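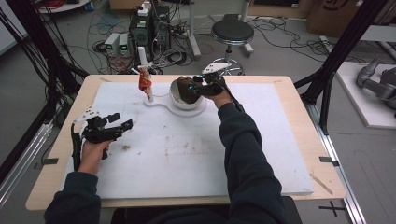 Right gripper in the bowl, left gripper awaiting instructions. The sleeves are mine.

27/02/2020

I have spent the better part of this month putting things in a bowl and taking them out again, and I am told it counts as work. The bowl belongs to a sort of stand with a little red and gold figurine perched on a post at the other end, and every time I reach in I feel slightly watched.

For those who only come here for the allotment posts: the day job has changed. I used to write the software that told an arm where to go. Now the idea is that the arm works it out for itself from examples, and the examples have to come from somewhere, and where they come from is me, with a gripper in each hand like a man who has lost an argument with two staplers. I do the task by hand, everything gets recorded, and at the end of the day it goes off to Clurnon, which is what we call the learning system. Konrad chose the name. He won't say what it means and I've stopped asking.

The target for this task is 2,892 good examples. I have done 335. You can do that sum yourself, I'd rather not.

"Good" is the word that hurts. You'd think picking something out of a bowl was hard to get wrong, and with fingers it is. With grippers you find out how much of your hand you've been using without saying thank you. The inside of the bowl is dark, the jaws are black, and from where I stand one vanishes into the other, so the last little bit is done by faith. I go in, I close, I lift, and there's either something there or there isn't. If there isn't, I'm supposed to carry on and try again without stopping, so that Clurnon sees what trying again looks like. My natural response is to sigh and put everything down. Lutfa went through my first batch and said the system would learn a lot about sighing.

She also pointed out that I do everything the same way. Same approach, same angle, same speed, left hand parked down near the corner of the board as if it was waiting for a bus. So now I have to vary it. Come in high, come in low, start with the bowl nearer, start with it turned. Being deliberately a bit different every time is tiring in a way I can't explain to anyone at home. After lunch I run out of ways to reach for things.

Other matters arising:

The cables. There's one off each gripper, and the right-hand one runs back along my sleeve. I have now tried to walk off to the kettle while still attached 3 times.

The foam board. It was very white when we got it. It has a brown smudge on it now, left of the middle, and Rezaul wants it swapped. Iresha wants it kept on the grounds that real tables have marks on them and the thing had better get used to it. I'm with Iresha, mainly because swapping it means lining everything up again.

My shoulders. I do 10 goes, then I put the grippers down and wave my arms about. Rezaul used to look up when I did this.

First training run on what we've got is tomorrow night. Konrad says to expect very little from it, and he was quite cheerful about it. The full set is meant to be finished by June, when we move on to cups. I have asked whether somebody else might like to do cups.

Allotment news at the weekend, if I can still lift a spade.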